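Stougaard Injury Law
If you were hurt while riding in a rideshare or hired car, you may be able to seek payment from more than one insurer. Our office explains the basics in this thread. 1/5

Coverage often depends on what the driver was doing at the time: waiting for a request, on the way to a pickup, or carrying a passenger. Save your trip receipt – it records the status of the ride. 2/5

Report the crash in the app and to the police. See a doctor even if you feel well. Our October guide lists more than 130 documents that have helped passengers support a claim. 3/5

Do not sign a release or give a recorded statement before you have spoken with an attorney. Filing deadlines differ by state, and some are short. 4/5
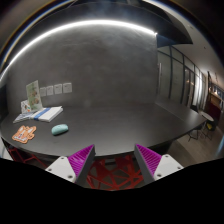
Category: Passenger Rights

Yesenia Ponce of our Flultley office reviews rideshare claims at no charge. Call extension 531 or send us a message. This thread is general information – it is not legal advice. 5/5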